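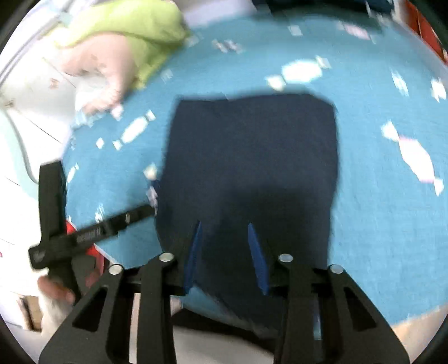 Letay Gidey wrote to us after the summer open day: "I came in thinking the gripper would need weeks of training before my staff could use it. I had one in my hand before the coffee was poured. What I would like to know is whether the pads can be changed without sending it back."

They can. The fingertip pads on the Sesen hand-held gripper are a wear part, and a spare pair comes in the box.

Sesen Hand-Held Gripper
Sold by Skerell

The Sesen is made for teams that want to show a task by hand before giving it to a robot arm. You hold the tool, open and close the fingers on the work, and the camera on the tool records what it sees. We use it mostly on cloth, the material visitors ask about most often.

Fabric handling at the open day

Our last open day was held on 15 Jul 2022 at the Gebretsadik building. The cloth table ran all afternoon, with blue pads fitted to the gripper and a candy-print cover under the work. Visitors tried the tool in groups of 8, and each group had 35 minutes.

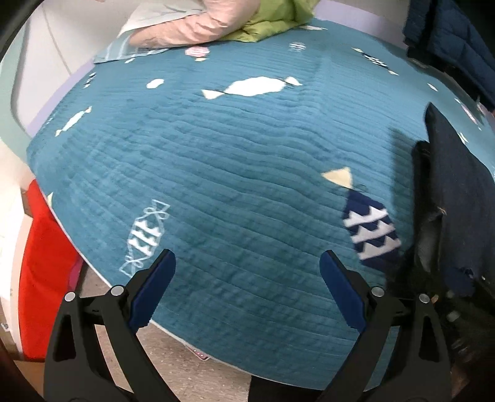
Photo: Mekdes Chala / Skerell

Soft goods are hard on a gripper. A thick quilted cover bunches up, and a thin cloth slides away from the tips. The Sesen pads taper toward the end so that you can get under an edge or pinch a fold - most people find the angle after a few tries.

What comes with it
Gripper with finger links and crossbar
Two pairs of fingertip pads
Camera mount
Clekent recording software, one seat
Printed setup guide

Service
Pads are changed with the small driver supplied. Check the screws on the finger links after every 200 hours of use. The warranty is two years and covers the links and the mount but not the pads.

Book a visit
The next open day is in September. Places are free but must be booked, and you are welcome to bring your own fabric - please tell us the size when you book so we can set up the right table. Orders placed at the open day ship from our own stock.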